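Learning from Demonstration for Sorting Tasks
Handout for Unit 7: Action Chunking and the Two-View Policy

Required preparation: the notes on behavior cloning and the worked problem on compounding error. Students who have not completed the worked problem should do so before reading Section 3.

1. Purpose of the unit

Earlier units treated imitation learning as a supervised problem: a policy receives an observation and returns the action a demonstrator would have taken. The present unit examines what happens when the policy returns a short sequence of actions instead of one. The sequence is called a chunk. The method is widely used in tabletop manipulation, and the course uses a fruit-sorting task to study it.

The task belongs to the Mella collection, which was recorded in the teaching laboratory for use in this course. Plastic fruit is laid on a gridded tabletop between two plates, and each kind of fruit must be moved to its assigned plate. The instruction is given to the policy as a sentence, and the assignment of kinds to plates changes between episodes. A policy that ignores the sentence can therefore do no better than guess.

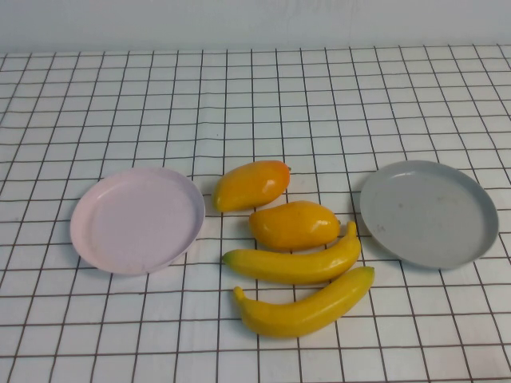

Figure 1. Mella sorting task, fixed view. Two mangoes and two bananas lie between the pink plate and the gray plate.

The fixed view is the one used for scoring. An episode is counted as a success only when all of the fruit rests on the correct plate and the gripper is clear of both plates. Partial scores are recorded but are not reported in the tables for this unit.

2. Observations and actions

At each time step the policy receives the following:

– one image from the fixed camera;
– one image from the camera mounted at the wrist;
– the joint positions of the arm and the opening of the gripper;
– the instruction, encoded once at the start of the episode.

The action is a target pose for the gripper together with a target opening. Poses are expressed relative to the current pose of the gripper. Students sometimes ask why absolute poses are not used. Either choice is valid, but relative poses made the Mella policies less sensitive to small errors in calibration, and all results in this handout use them.

The collection contains 3316 demonstrations. Of these, 2430 were used for training. The remainder were set aside for validation and for the exercises in the second half of the course. The split was made by session, so that demonstrations recorded in the same session do not appear on both sides. A random split by episode would have placed nearly identical arrangements in both sets and would have given a misleading validation loss.

3. Why predict a chunk

Consider a policy that predicts a single action. A small error moves the arm to a state slightly outside the training data. The next prediction is made from that state and is likely to be somewhat worse. The worked problem showed that, in the unfavorable case, the total cost grows with the square of the length of the episode.

Predicting a chunk of k actions reduces the number of times the policy must make a decision. An episode of T steps then requires T/k decisions, if every chunk is carried out in full. The bound improves accordingly, although the bound alone is a poor guide to the choice of k.

There is a second benefit. Human demonstrators pause. During a pause, many consecutive observations look alike, yet the correct action changes from "wait" to "move" at some moment that the observation does not reveal. A single-step policy trained on such data may learn to wait forever. A chunk that begins inside the pause can extend past its end, and the policy is carried out of the difficulty.

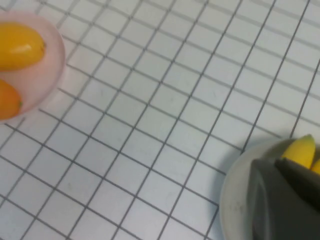 The pause is most common at the two ends of a transfer, immediately before the fingers close on an object and immediately before they release it. Demonstrators slow down at these moments to check alignment. In the release phase, the arm may hold nearly still over the destination for many steps, and the wrist image changes very little. Early single-step policies trained on the Mella data often stopped at this stage and did not resume.

The cost of chunking is delayed reaction. While a chunk is being carried out, new images have no effect on the motion. If a piece of fruit rolls after the chunk begins, the arm continues toward the place where the fruit was. A long chunk is therefore safe in free motion and risky near contact.

4. Overlapping chunks

A common remedy is to request a new chunk before the old one is finished and to blend the two. Let a(t, s) be the action for time t predicted at an earlier time s. The action sent to the arm is a weighted average of all available predictions for time t, with weights

w(i) = exp(–m i)

where i = 0 denotes the oldest prediction and m is a constant that is at least zero. The weights are divided by their sum before use. When m is zero, all predictions count equally. As m grows, the oldest prediction dominates, and new observations are taken up more slowly.

Students should note one failure of this scheme. Suppose that two pieces of fruit are equally reasonable targets. One chunk may reach for the first and the next chunk for the second. The average of the two directs the gripper to the space between them. The Mella arrangements produce this case often, as fruit of the same kind is frequently placed close together.

5. The role of the wrist view

The fixed view shows the whole arrangement, but the arm can hide the target from it during the final approach. The wrist view has the opposite character: it gives detail near the fingers and very little context.

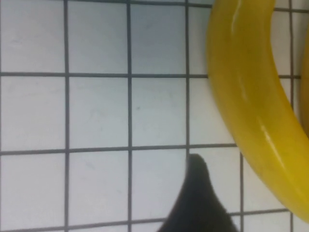

Figure 2. Wrist view with a banana to the right of the gripper finger. Neither plate is visible from this position.

Figure 2 illustrates the limitation. The position of the banana relative to the finger can be judged well from such an image, and the curve of the peel gives useful information about the angle of approach. The destination cannot be determined from the image at all. It must come from the instruction and from the fixed view. In the Petrenko variant of the network, the two images are encoded separately and joined only at the attention layers, so that the policy can draw on either one as needed. In the Grornum variant, the images are joined at the input. The comparison in Section 6 uses the Petrenko variant throughout.

6. Results for discussion

Each setting was evaluated over 100 episodes with arrangements not used in training. The main findings are stated here in words. The full tables are in the laboratory folder.

Short chunks produced hesitant motion and frequent stops before release. Medium chunks with blending gave the highest rate of success. Long chunks without blending moved smoothly but often missed the grasp, most often on the bananas, whose curved shape leaves less room for error in the angle of the gripper.

Removing the wrist view lowered the rate of grasping. Removing the fixed view had a different effect: grasping remained acceptable, but fruit was more often carried to the wrong plate. The two ablations should be read together. A single success figure would have hidden the difference between them.

These results come from one arm, one table and one style of gripper. They should not be taken as evidence about tasks with soft objects or moving targets.

7. Exercises

Exercise A. Derive the number of policy calls in an episode of length T when chunks of length k are requested every r steps, with r no greater than k. State how many predictions are available for a typical time step.

Exercise B. Propose a blending rule that avoids averaging between two targets. Explain how the rule would detect that two chunks disagree.

Exercise C. Using the validation episodes in the Hesen viewer, locate three pauses before release. For each, record the length of the pause and state the smallest chunk that would span it.

Written answers are due at the start of the next unit. Code may be submitted separately.

Comments (3)

For Exercise A, should we treat the first few steps of the episode as a special case? Fewer chunks overlap there, so the count comes out lower.

I had the same issue and just gave the general answer plus a note about the start and the end. Section 4 only asks that the weights be divided by their sum, so the blending still works with fewer predictions.

The minus sign in the weight formula did not copy properly when I pasted it into my script. If your weights look wrong, retype it by hand.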